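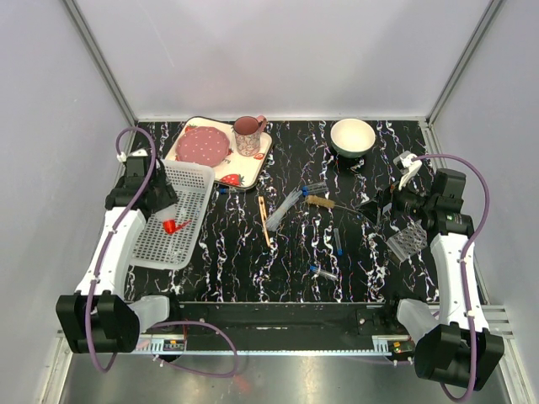 Does a patterned work surface make small items harder to find than a plain one? The pattern matters less than the contrast between the item and the part of the surface it lies on, although search is slower on any ground whose markings are close to the item in size.

July
Hanna Bondarchuk, Géza Oláh and Taras Kostiuk

3. Surface pattern and search time

3.1 Terms

We use "ground" for the base colour of a surface and "marking" for any printed or inlaid feature that departs from it. A surface with no marking visible at arm's length is treated as plain. Markings are classed as speckled, veined or streaked. The streaked class takes in both straight and wavering lines, provided that most of them run in one direction. Figure 3 gives a case from the streaked class: squiggly vertical streaks in white, pink and purple on a black ground. Direction is recorded from the user's normal position and is therefore a property of how the surface is placed as well as of the print itself.

Earlier work by Lysenko and Lysenko used two classes only, light and dark, and pooled all patterns within each. This makes their search times hard to compare with ours. A dark surface with pale streaks offers high contrast to a white button over most of its area and almost none where the button lies across a streak. An average taken over the whole surface hides both conditions.

3.2 Household survey

Surfaces were first recorded in 229 households in Dornley and the surrounding district. Respondents were asked to report every fixed or free-standing surface used for food preparation, sewing, repairs or schoolwork, and 353 surfaces were entered. Bedside tables and outdoor furniture were left out. Where a cloth or mat covered the surface for most of the day, the covering was classed in place of the surface beneath it.

Speckled surfaces were the most common type in kitchens. Streaked surfaces turned up mainly on free-standing tables, and several respondents described the same table as "marbled" or "wood grain" on separate visits. We kept the interviewer's class in these cases. Gloss was noted but not measured, and we regard this as the main gap in the survey. Reflected light from a window can remove more contrast than any print.

3.3 Search task

The search task was completed by 62 adults with normal or corrected vision. Each participant sat at a table fitted with a changeable top and looked for a single item: a shirt button, a pill, a dressmaking pin or a small screw. The item was placed while the participant's eyes were closed. Timing began on a spoken signal and ended when the participant touched the item. Trials in which the item was knocked or covered by a sleeve were repeated at the end of the session.

Lighting came from a shaded ceiling lamp. Daylight was excluded after the pilot, when afternoon sessions gave slower times than morning sessions on the gloss tops - an effect that disappeared once the blinds were closed.

3.4 Results

Plain tops gave the shortest times for all four items. The order of the remaining classes depended on the item. Pins were found most slowly on streaked tops, and the delay was greater when the pin lay parallel to the streaks. Buttons and pills were found most slowly on speckled tops, where single markings were close to them in size and outline. Screws showed no reliable difference between the speckled and veined classes.

Colour had a smaller effect than expected. Adding a second or third marking colour to a streaked top did not lengthen search when the lightness of the markings was held constant. We take this as support for the view of Duman, who argued that lightness contrast guides the first few glances and that hue is used mostly to reject false matches.

A group of 28 participants returned for a second session with the same tops. Their times fell on every class, but the fall was smallest for pins on streaked tops. Familiarity with a surface seems to give limited help when the item resembles the marking in shape and direction.

3.5 Limits

The task used one item at a time on a cleared top. Domestic surfaces are seldom in this state, and clutter may well outweigh pattern in ordinary use. Older adults were also under-represented. Both points are taken up in Section 4.

Figure 3. Streaked class: black tabletop with white, pink and purple markings.

Correspondence: Hanna Bondarchuk, Minder Surface Studies Group, Dornley. © The authors. Back to top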